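We use cookies to improve your visit. By continuing to browse you accept our cookie policy.

Kumadine Furnished Rooms Program: Progress Report to the Bendon Fund
February
By Mechthild Stöckli, Program Office

The grant from the Bendon Fund supports the supply of small storage furniture to tenants moving into the Kumadine residence. This report covers the selection of the three-drawer cabinet, which was approved as the standard unit for the kitchen corner of each room.

The cabinet has a gray-brown body, a glossy top that overhangs the drawers slightly, and flat fronts without protruding handles. Huw Price requested the handle-free design after the tenant survey, in which narrow passageways were the most frequent complaint. The top is intended to serve as a surface for dishes and cleaning items.

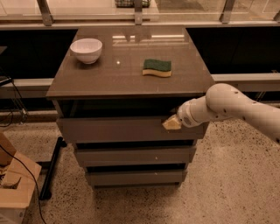 Three-drawer cabinet with bowl and sponge, top drawer slightly open.

Of the grant total, 1,574 has been spent on cabinets and delivery, against an approved budget of 2,000. The balance is reserved for replacement drawer runners and floor pads. Clurkau has confirmed its price for the full order of 50 units, to be invoiced in 2 parts.

Lamisi Fiadzo reviewed the finish with the residence staff. The polished surface shows reflections clearly, and staff asked whether it would also show scratches. A care sheet is being prepared and will advise tenants to clean the top with the soft side of a sponge and to keep the scouring side for pans. 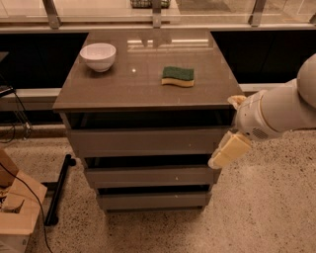 The gaps between the drawer fronts were also discussed. Hanyu Guo considers them acceptable for cutlery and dry goods but recommends lidded boxes for loose food such as rice or flour. We propose to include this advice in the care sheet.

Approval of the second invoice is requested before the next delivery, which is scheduled for a Tuesday.

Related items
Tenant Survey: Summary of Responses
Chmielewska House: Kitchen Corner Refit
Care Sheets for Residents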